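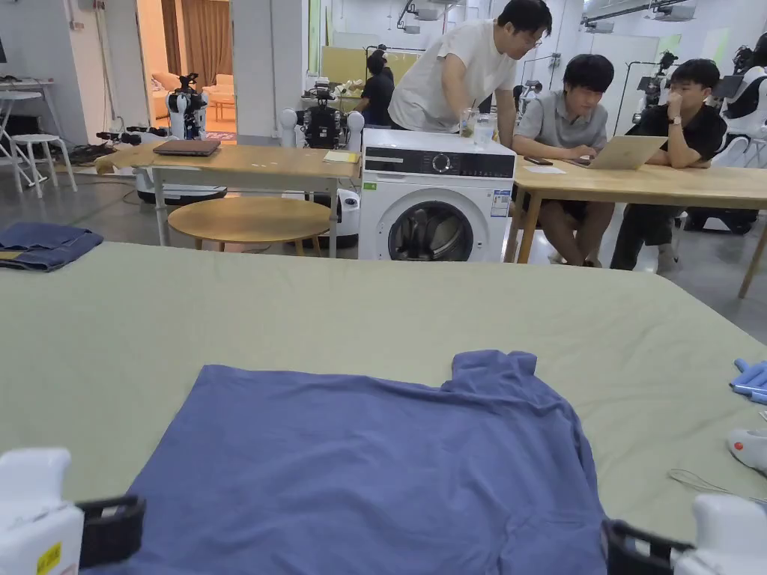 Grip Fault Halts Garment Handling Recordings

June 3, 2022

The Gutulwood laboratory has suspended part of its garment handling program following a fault in one pair of hand-held grippers. There were no injuries. Recordings made with the affected pair are under review, and staff are asked not to use them for training until the review is complete.

The fault was found during routine checks of data for the Tirum folding project. In a number of recordings, the left gripper was logged as fully closed while its jaw was still several millimeters open. A robot trained on such data may lift a garment before it has a secure hold and drop it partway through a fold.

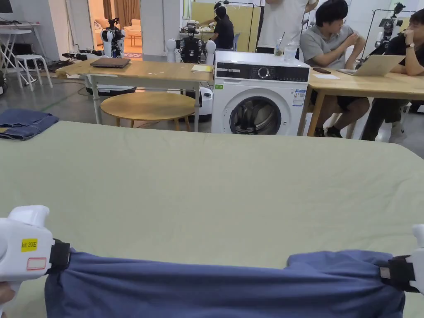 Holding the near edge of a garment between both grippers on the laboratory's folding table.

Of the 3,000 recordings collected for the project, 2,646 have been checked and cleared. The remainder will be compared with the camera footage by the data group under Manouchehr Daneshvar. Where the logged jaw position and the footage disagree, the recording will be withdrawn. No attempt will be made to correct the values by hand.
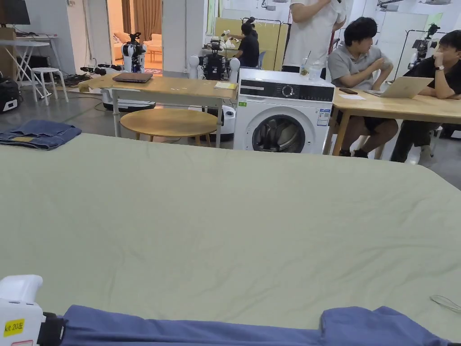 The cause has been traced to a position sensor that shifts slightly in its mount after long use. The start-up check in the Duman recording software tested the jaw only in the open position and therefore did not report the error. The check has been extended to cover both the open and closed positions, and it must now be repeated after every 80 recordings.

Operators are reminded of the following:

Stop recording at once if a jaw sticks, slips or closes unevenly.
Keep fingers clear of the jaws during the start-up check.
Report the fault to the shift lead before restarting the software.
Do not open the gripper housing. Repairs are carried out by the Bomlow workshop only.

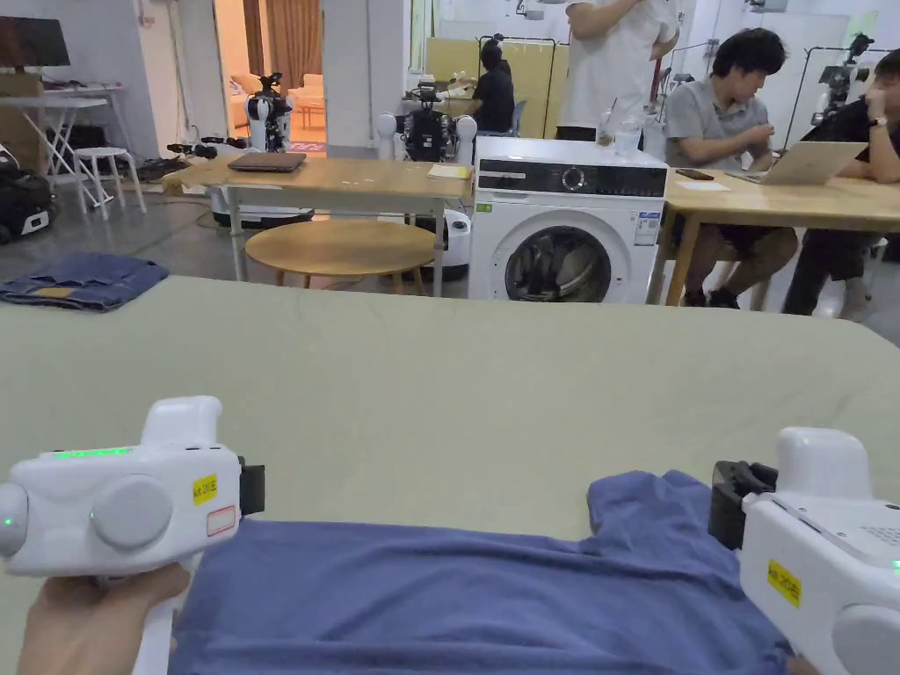 Shirt handling with the hand-held grippers, Gutulwood laboratory.

Two replacement sensor mounts have been ordered and are expected before the end of June. Work with the affected pair will resume once the new mounts have been fitted and tested. Questions about individual recordings should be sent to the data group, with the recording number in the subject line.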